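Betusley Community Help > Games and Toys

Print this page | E-mail this page

Flipping chess set: discs won't land in the cups

Märta Lindholm
Bought a children's flipping game for the after-school room. Green plastic base, small round printed tokens, thin sticks for assembly or play (the leaflet is unclear). The tokens slide off the base or stop short. Table is hard and smooth. Is there a standard setup, or is the base faulty?

Florencio Bravo
Probably not faulty. Check the underside of the base for molding flash and trim it with a craft knife. If it rocks on a flat table, put a dot of removable putty under each low point. Start with the tokens 40 mm from the base. At 75 mm most children under eight miss. 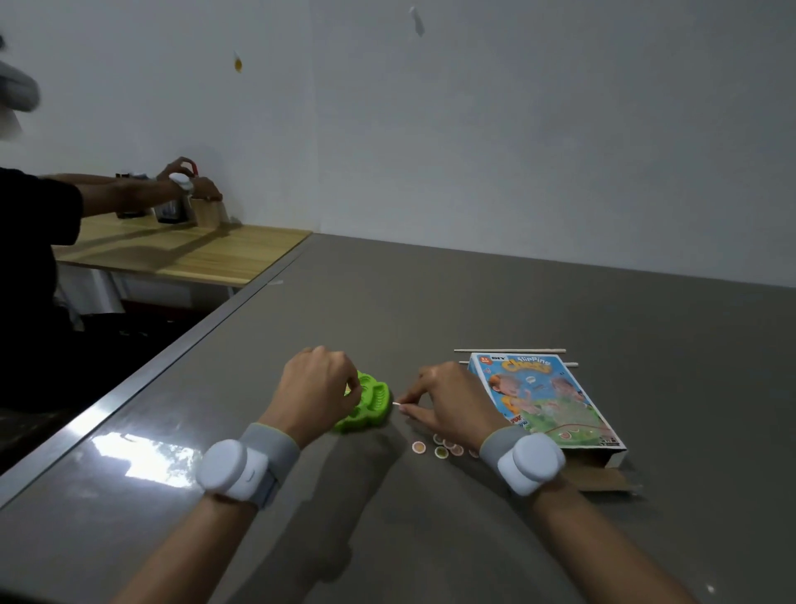
Can the game be played without the sticks?
Use a fingertip on the rim of the token. Press down and draw back, as with tiddlywinks. Range is shorter, so move the base closer.

Noelia Miranda
Ours did the same. We put a placemat under everything. Fixed.

Liam Horgan
A placemat helps because the token needs a surface that gives slightly; on a hard top there is no room to press the rim down. Felt or thin craft foam both work. Foam wears through sooner. Keep the sheet larger than the playing area or the base will tilt at the edge. Store the tokens flat, as the printed faces scuff when they are loose in the box.

Related items
Replacement tokens for tabletop games
Removing flash from molded plastic
Storing sets with a torn box
Felt or foam for game tables

Contact | Copyright Betusley | Back to top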